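Favel is a small word list about waste sorting, collected from signs and leaflets in Nirnthorpe. Version from 1st May.

## Contents

- `terms.csv` - 2000 rows, one term per row
- `signs.csv` - 200 short texts from bin lids and posters
- `notes.txt` - my remarks on spelling

Columns are `term`, `stream` and `source`. Stream is one of 3 values: `paper`, `bottles`, `rest`.

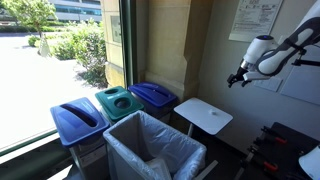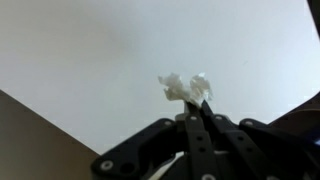
*First picture: recycling bins by the window, blue lid and green lid. Second picture: pale wall.*

## Known problems

About 500 terms have no source yet. I hope to fill them in July. Plural forms are not joined with singular ones, so please do this yourself before you count.

## License

Free for any use. Please write "Favel word list" in your credits.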